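# The small box on the desk

Most people who work at a desk in somebody else's building end up with a box. It holds the things that don't belong to the room: the spare cable, the mouse, the little bags of parts that came with something and may be needed again. Si-woo Ahn has kept one for 11 years, through four changes of office, and she thinks it has saved her more time than any piece of software.

The rule at Konow, the shared workspace where she rents a place, is that desks are cleared every evening. What comes out in the morning has to go back at night. Her list is short. Laptop, mouse, a flat grey device, a few small packets, and the cardboard box open beside them.

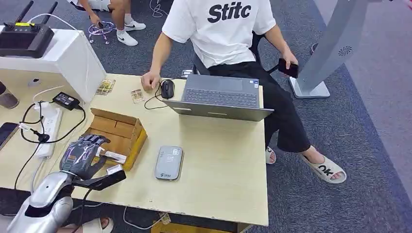
Does it have to be a cardboard box? Anything with stiff sides and an open top will do, though cardboard is free and can be written on.

Henryk Sowa, who looks after the desks at Konow, has watched people try smarter answers. There was a run on zipped cable cases in June, then a craze for felt trays. Both are fine until you need to find something at the bottom. A box with its flaps folded back shows you everything at once, and when it wears out you get another from the post room.

He does have views on size. A big box fills up with things that should have been thrown away. His own is small enough to sit between the mouse and the edge of the desk, and he empties it completely every 100 days or so, when the reminder comes up on his phone.

Power is the harder problem. A mouse cable can be wound up in seconds, but an adapter brick and a power strip take up space whatever you do with them. Sowa likes them kept together at one side, with the middle of the desk left for work. The router stays up on the cabinet, where nobody needs to move it.

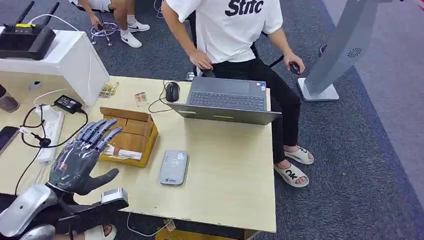
*Photograph: Konow*

Aoife Daly, two desks along, does it the other way round. She packs the power strip first and the laptop last, so that the heaviest lead never lands on top of anything with a screen. She also tapes a strip of paper inside the flap and writes down what is in the box – a habit she picked up in a school science store, where over 700 small items had to be signed in and out.

Small packets are what people lose. Daly stands hers upright along one side of the box, with the label facing up.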